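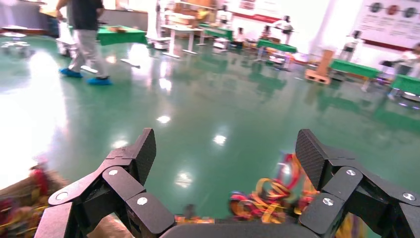 I was on the 36 before it was properly light, because the Citik open day had a morning group and an afternoon group and I had put my name down for the morning without thinking about how far out Rastolitz is. The bus goes round by Elik first and waits there for the driver to change over. I ate one of my sandwiches at Elik, which I had meant to save. At the door they took our coats and gave us blue shoe covers to go over our shoes, and we signed a sheet to say we wouldn't touch anything unless asked. The floor inside is green and very shiny, with the ceiling lights reflected all over it, and I walked on it like somebody on ice for the first ten minutes. The covers do slide a bit. Nobody fell over.

I had expected a long hall with a line running down it. It is one big white room with a red band along the wall, and tables all over it, a lot of them under green cloths. People were working at some of them and didn't look up when we came in. I liked that. When I was at the packing place we used to be told about visitors a week ahead and the gangways got painted.

Our guide said she would give the talk first and then we could stand where we wanted, as long as it was outside the tape. The talk was all right. She kept it short. They teach the arms by having a person do the job through the arm, over and over, and keeping a record of every go. For the job we were going to watch she wanted 100 good goes before she would let the arm try it alone, and a go where something was dropped was not thrown away, it went in a separate pile, because they want to know about those as well. The man in front of me asked how long 100 goes takes. She said it depended on who was doing it and whether they'd had lunch.

Someone asked about jobs, as someone was bound to. She answered it without any fuss. She said the place the job came from had trouble keeping people on that bench for longer than a season, and that she had done a fortnight on it herself and could see why. I don't know that this is the whole answer but I did believe her about the fortnight.

The job was power supplies, the metal ones out of desktop computers, with all the leads still on. They come in from old machines. The arm has to pick one up, leads and all, and put it in its place in a divided cardboard box, and then do the same again. It sounds like nothing. I could do it with one hand and a cup of tea in the other. What I hadn't thought about is the leads. A power supply is a brick, and you can tell a machine where a brick is, but the leads come out of it in a great bunch and go wherever they like, and they are never in the same place twice. They hook on the next one. They hang over the side of the box.

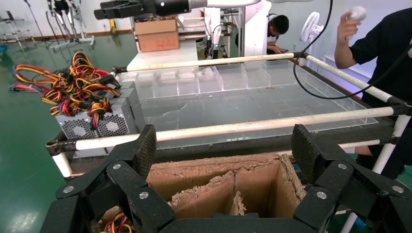
The hard part, she said, was letting go. I thought picking up would be harder. But when the arm opens its fingers there is often one thin lead caught on a fingertip, and if it moves off quickly it takes the whole lot with it. So the people doing the teaching have got into the habit of opening the fingers and then giving a little shake, and the arm learns the shake along with everything else. One of the women in our group laughed out loud at this. She said her mother shook her hand like that after every stitch and she had caught it off her and now couldn't sew without it.

The fingers are not like fingers close to. They are flat black plates on joints with silver screws, and at the end of each there is a pad with a rough pattern cut into it, like the handle of a good file. I asked if the pads wore out. They do, and they get changed. They had tried a smooth one and it let the metal slip. I was pleased with my question. I had been worried I'd have nothing to ask and be the only one who just nodded.

The cardboard boxes take a beating. The tops are all torn and furry where things have been lifted in and out against the edges, and the dividers too. I said to the guide that at our old place a box in that state would have gone straight in the crusher, and she said that was why they kept them. The real boxes on the real job are in a state, so there is no use teaching the arm on nice ones. That stayed with me more than most of what she said. We always trained new starters on clean stock and then wondered why they were slow when they got out on the floor.

There was a break for tea at the side. Citik had ordered in from El Khatib, the bakery on the corner where the bus turns, and there were flat breads with cheese and some with spinach, and little date biscuits that I took too many of. I put two in a napkin in my bag. The tea was from an urn and tasted of urn. I talked to a couple who had come a good deal further than me, both retired, who go to any open day that is free. They had done the waterworks and the mushroom farm. They said the mushroom farm was the best and I should go in July.

After the break we could have a turn. You hold a white controller in your hand and the arm goes where your hand goes, more or less at the same time. I say more or less. There is a lag, very small, and you only notice it because you go to correct something that has already been corrected. They started us off on soft bright things and not on the power supplies, in case of accidents. I had three tries. On the first I went down too far and the person beside me said "up, up, up" quite calmly. On the second I got hold of it and then couldn't work out how to turn my wrist so as to put it down the right way up. My own wrist wouldn't go that far — it hasn't since I broke it — and it took me a moment to realise I could move my feet instead. The third one was fine. It was only fine, but I was told "good", and I was more pleased with that than I would like to admit at my age.

What surprised me was how tiring it is. My shoulder ached after three goes, and the young people there do it for hours. I asked one of them, and he said they swap every so often and that it's the looking that gets to you more than the arm. You have to look at the fingertips the whole time. He said when he goes home he catches himself picking up a fork very slowly.

Then we watched somebody who was good at it. There is a rail of white tubing round the work table and we stood well back from that. He took hold of a power supply by its body, lifted it, waited while the leads stopped swinging, and only then went across to the box. It was the waiting I noticed. All of us had rushed that part. He put it down into the slot and did the shake and came away clean, and a few people clapped, which he didn't seem to want.

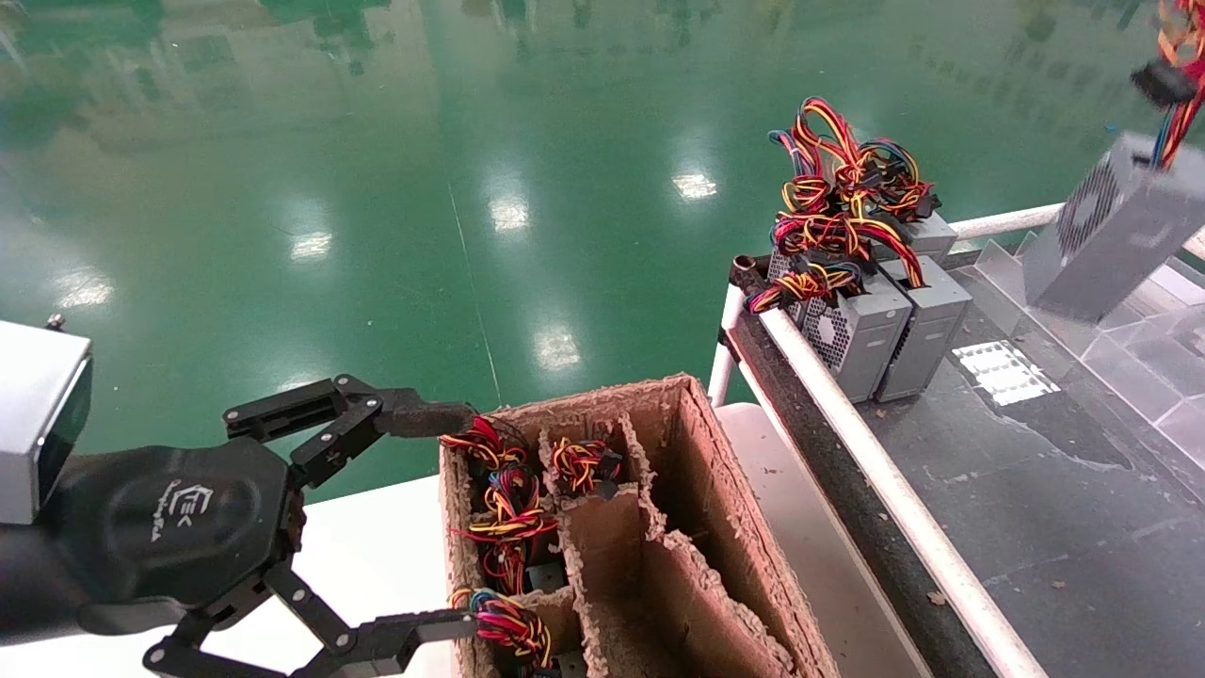 *The box, the leads, and the ones still on the table.*

The last part was the arm going by itself. The guide said beforehand that it would get some wrong and that we shouldn't be polite about it. It was slower than I expected. It went down to the first one, stopped, and had what looked like a think, though I know it isn't that. It got that one in. It got the next one in crooked, with a loop hanging out over the edge, and left it. On the one after that it closed on the leads and not the metal, lifted, and the thing swung about, and a person stopped it there. She wrote it down on her sheet. Then they set it off again and it did better. I would have watched for longer but the afternoon group was due at 2 and they had to sweep up and put everything back.

We handed the shoe covers in at the door. I had got used to them and felt heavy without. I was given a folder with the Citik name on it and a booklet inside, which I've looked at. It is mostly tables of results and I got as far as the one about cable jobs. I'll have another go at it with my other glasses.

Missed one bus by the length of the car park and waited in the shelter. It rained. I ate the date biscuits. On the way back I tried picking up my gloves from the seat with just a finger and thumb, held stiff, looking only at the tips, and it was quite difficult. The leather folds away from you. A boy across the aisle was watching me do it so I stopped.

Home by four. Rang my sister and told her about the shake. She wanted to know if they'd fed us. Must look up the date for the mushroom farm, and ring about the boiler in the morning.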